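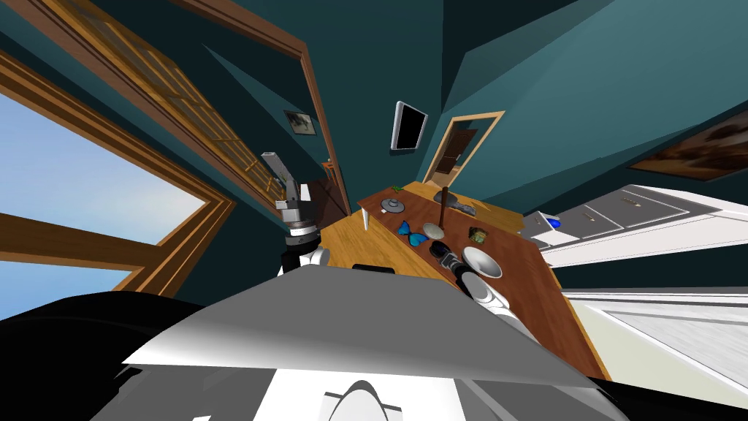
How do you get back into a giant book after a month away?

Hi all! So I have been reading the Echeverría family saga with my buddy read group (it's the big one, 700 pages, tiny print, and everybody in it seems to be named after their grandfather) and I was doing great until December. Then I put it down for the holidays and picked up a cozy mystery instead, and then another one, and then two more after that, oops. Now my bookmark is sitting at chapter 13 and I can't remember who is married to who, or why the uncle isn't allowed back in Fudmont. The group wants to finish by the end of the month and I really don't want to start over from page one. I also don't want to fake my way through the chat! Has anyone come back to a monster book like this without rereading the whole thing? And is it cheating to read a summary?

Ximena Bustos

Not cheating at all, I do it constantly! What works for me is going back about 4 chapters, skimming the first couple and then reading the last ones properly, and by the time I hit my bookmark most of it has come back. I also grab an index card and write down every name as it shows up, with a little note like "hates the sister" or "owns the mill." The card lives in the book, so it doubles as a bookmark. I would stay away from full summaries, though, and only look at chapter-by-chapter ones. I got the end of a trilogy spoiled that way and I'm still mad (it was the second to last line of the page, in bold!!). Oh, and check the back of your copy. My edition has a family tree after the author's note and I didn't find it until I was almost done. Careful with the bottom row if yours has it too, because it lists some marriages you haven't gotten to yet.

As for the uncle, you only need to know that he sold the land without asking. The rest gets explained again later, pretty much in full, so don't go hunting for it.

Gisela Maldonado

audiobook!! play the chapters you forgot at faster speed while you do dishes then switch back to paper. the library had it when I looked but there was a wait

mastton_reads

I quit that one halfway and never missed it. You could just tell your group you're not feeling it and pick the next book. Mine did that and we had a much better time with short stories.

Mistetik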